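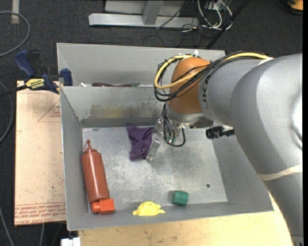

Week 4: Reading a Household Water Bill

Okay, grab the sample bill from Clarusley. I picked it because it's the messiest one I own! Start with the usage line, which says 1,340 gallons, and ignore the total for now (everyone jumps to the total, me included).

Usage is billed in blocks of 1,000 gallons. So this household pays one full block and then part of a second one, and the leftover is charged at the higher rate — that's the bit people missed last time.

Next, the fixed fee. It's $21 whether you run the tap or not, so keep it out of your per-gallon math.

For next class: redo the bill with 300 gallons less, then read the Moschos handout on sewer charges. Bring a bill from home too if you can, and black out the account number first.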